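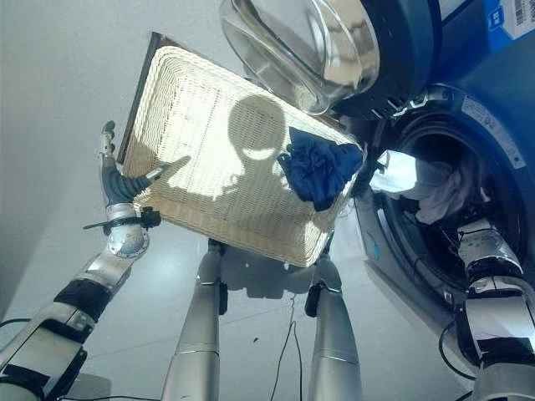

*Pomen at the washer: left hand on the basket, right arm reaching toward the drum.*

**Laundry trial, September update**
To: Réjean Bergeron, Flemmont
Re: the Pomen kit from Vasylenko, on loan to our Brendutent site

The kit has now run 274 unload cycles. It finished 261 of them without a person stepping in, which beats my own record with the machine at home.

Of the failures, most came down to items left behind in the drum, usually socks flat against the rubber gasket. Vasylenko sent a revised search routine and it helps. It also makes the robot feel about in the drum like a man who has lost his keys, and adds 40 seconds to a load – we've left it switched on.

The basket grip is better than it was in the spring. The left hand holds the rim while the right arm does the fetching, and we've stopped standing by to catch things. Navy items over the rim still count as "in" by the kit's reckoning. I have asked for a stricter definition.

Setup took 20 minutes on the last try, against the ten in the brochure. The brochure's authors may have had shorter cables.

Still open: the price of the service plan, spare fingertips, and whether Pomen can be taught to close the door. We'd like to keep the kit through the next round before you decide on a purchase.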